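Colto Backdrop Reach: data card

5/18/23 | Posted by the Dernell maintainers
7 comments | 52 shares

## Summary

Colto Backdrop Reach tests whether a hand policy trained on wrist camera views can tell printed objects from real ones. The set holds 101 episodes. Each one is a single reach with a five-fingered hand, towards either a printed cloth or a real shelf.

## Method

The policy gets the wrist view and the joint angles. At every step it gives a reach target and a "flat" score between 0 and 1. We compared two versions:

- `dufour-single`: one view per step
- `dufour-stack`: the last 7 views per step

Both were trained on the same split, with 20 episodes held back for testing.

## Results

The stacked version was better at spotting the cloth. The single-view version often gave low flat scores to rows of printed book spines. Creases helped both versions, and a freshly ironed cloth was the hardest case. We have not tested other prints.

## Views

- Views are stored as recorded and are not turned upright. Shelf lines can run at a steep slant, so do not assume gravity points down the picture.
- The hand hides part of the target. In the view below, the fingers reach towards the bookcase print and the thumb covers some of its lower part. The lights on the hand are left unmasked.

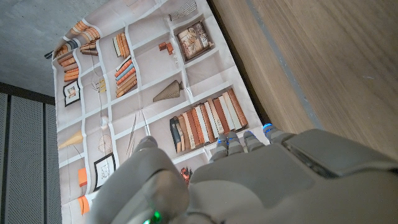 ## Known gaps

- No depth channel.
- Flat labels were set per episode, not per view.
- Jetico shelf episodes will be added in September.

Contact: use the Dernell issue tracker
© Dernell | Back to top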